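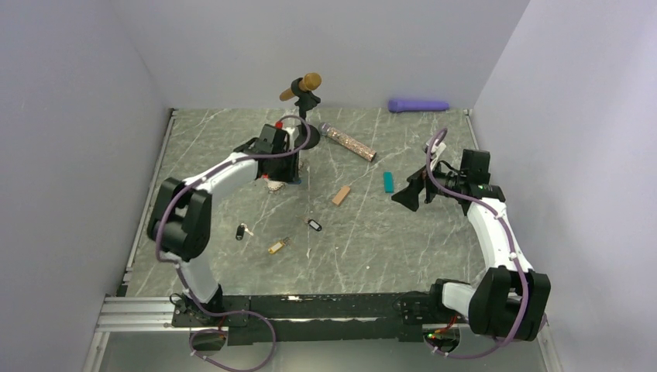

The first printing of "Thirty Winters at Flemine" was 900 copies, and the former rowing coach who wrote it still keeps one in the car. "I'll be stopped at a light and I'll reach over and read a page," she says. "I wrote the thing, and I still want to know if we win!"

Mostly they did. Her crews came out of a small college on Lake Skiltari, where the water is often too rough to row on by December, and the memoir is at its very best in those indoor months, with 155 pages on training in an old grain shed (and not one of them drags).

"My editor at Mustonen wanted to trim the shed," she says, laughing. "I told her the shed was the book. You can't understand the Irkine race if you don't know how cold our hands were."

Ah, the Irkine race! It takes up a single chapter, 30 strokes a minute and then 38, told from the stern seat by the coxswain, whose diary she borrowed. "She heard things I never could from the launch. I cried reading it, and then I asked if I could print it."

Former rowers sent in 60 letters while she was writing, and several appear in full, spelling mistakes and all. Does she have a favorite?

"The one from a boy I cut twice. He came back a third time and made the second boat. He's still mad at me, and he's right."

She reads at the college bookstore on 25th June.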